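Ticket: Wi-Fi drops in first-floor kitchen, Arkwood building
Site: Marnholm
Opened by: Habibur Akanda
Category: Network – wireless
Priority: 4
Status: Open, awaiting change window

Reported fault

Laptops and handhelds lose their connection in and near the first-floor kitchen. The signal indicator stays at full or one bar short of full. Pages stop loading, calls go silent, and the session recovers by itself after a few minutes. Users in the open-plan area on the far side of the lift do not report it. The fault was first raised in January, closed as "cannot reproduce", and raised again by the stores team, whose handheld scanners fail to sync when they are used at the kitchen end of the corridor.

Equipment

Access point: Ovley ceiling unit, dual band, mounted in the corridor outside the kitchen door
Controller: Ovley, hosted on site
Switch: Tennant, comms cupboard on the same floor
Clients affected: stores scanners (2.4 GHz only), older laptops, one label printer

Log

Entry 1
Checked the switch port for errors. No CRC errors, no flaps, power draw normal. Swapped the patch lead anyway and moved the access point to a spare port. No change over two working days. Port moved back.

Entry 2
Pulled the client history from the controller. Disconnects on 2.4 GHz fall mostly between 11:45 and 14:00, with a smaller group just after 08:30. Very few on 5 GHz. Weekends are clean. Retry rate on the 2.4 GHz radio goes from 9 per cent to over 60 per cent during the bad periods, and the noise floor rises with it. Signal strength at the client does not move. This looks like interference and not a coverage problem, so the request for an additional access point is on hold.

Entry 3
Ran a spectrum sweep from the corridor with the kitchen unoccupied. Channel 1 busy with a neighbouring tenant's network, channel 6 ours, channel 11 quiet. No continuous source. Repeated at 12:15 on a weekday. Broad pulsed signal across the upper half of the band, strongest near channel 9 and spilling over 6 and 11. Duty cycle close to 50 per cent, repeating every 20 ms. That pattern matches a microwave oven supply on 50 Hz mains. 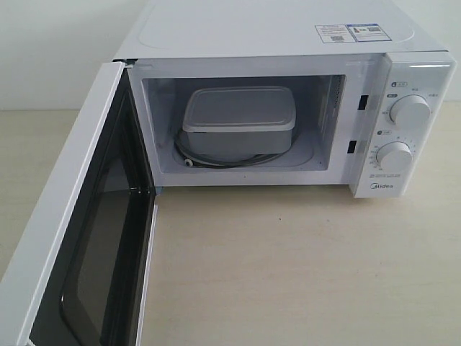 Kitchen microwave, door open, lidded container inside.

Entry 4
Controlled test, carried out on 2 Aug 2025 so that the floor would be quiet. A laptop was placed at the kitchen door and set to ping the controller once per second over 2.4 GHz. Load was a litre of water in a plain jug. Each run was 2 minutes at full power.

Run A, oven off: no loss, average 4 ms
Run B, oven on: 38 per cent loss, average 210 ms, one full disconnect
Run C, oven on, laptop moved to 5 GHz: no loss, average 3 ms
Run D, oven off, back on 2.4 GHz: no loss, average 4 ms

Result repeatable. Run B was done again with the jug moved to the side of the turntable and gave much the same loss.

Entry 5
Question from facilities: is the oven leaking? Ovens are permitted a small amount of leakage. That amount is harmless to people and still very large compared with a Wi-Fi signal, so the ping test says nothing either way about safety. Facilities have been asked to arrange a leakage check with a proper meter as a separate job. This ticket does not depend on the result.
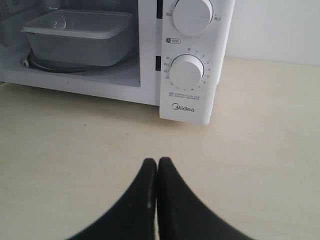 The wireless side can be dealt with without touching the kitchen. The access point is set to automatic channel selection with a scan at 02:00, when there is no interference to find, so it settles on channel 6 every night and meets the problem again at lunch. Automatic selection is of little use here and should be turned off for this radio.

Entry 6
Fixed the 2.4 GHz radio on channel 1 at 20 MHz width. The neighbouring network is present there but it is lightly used in the daytime and both networks will back off for each other, which an oven will not. Monday lunch period: retry rate peaked at 24 per cent. Disconnects down from 31 to 7. Better, not cured.

Entry 7
Raised the minimum data rate on 2.4 GHz from 1 to 6 Mbps. Turned on band steering for the staff network. The laptops moved across to 5 GHz within the hour – all except two with an old driver, since updated. Scanners cannot move and remain on 2.4 GHz. 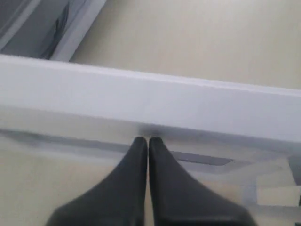 After the rate change the label printer stopped associating. Its manual lists 802.11b only, which the new minimum rate excludes. Options were to put the rate back down or to cable the printer. There is a live socket behind the stores desk, so the printer has been cabled and given a reserved address. Stores confirm it prints.

Entry 8
Scanner retry timer was 2000 ms with a limit of three attempts, after which the application reports a failed sync and drops the batch. Asked the application support desk to raise the limit to 16. With that in place a scanner should ride out a normal reheating cycle and sync when the band clears. Applied to one test scanner. No dropped batches on it in four lunch periods. The unchanged scanners dropped five between them over the same days.

Entry 9
Considered moving the access point further along the corridor. Existing cable has enough slack to reach the next ceiling tile but one. It would add distance from the oven and a second partition wall, at the cost of slightly weaker cover in the stores doorway. Held back until the scanner change has gone out, so that the two effects are not mixed.

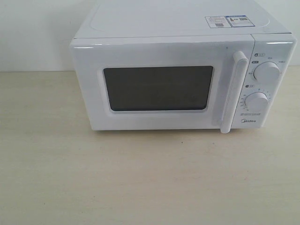 Outstanding actions

1. Roll the retry limit out to all remaining scanners. Owner: application support. Needs a change window.
2. Leakage check on the kitchen oven. Owner: facilities.
3. Review disconnect counts one week after action 1. If still above three per day, move the access point as in entry 9. Owner: H. Akanda.
4. Check whether the Ovley units on the other floors also run the 02:00 channel scan.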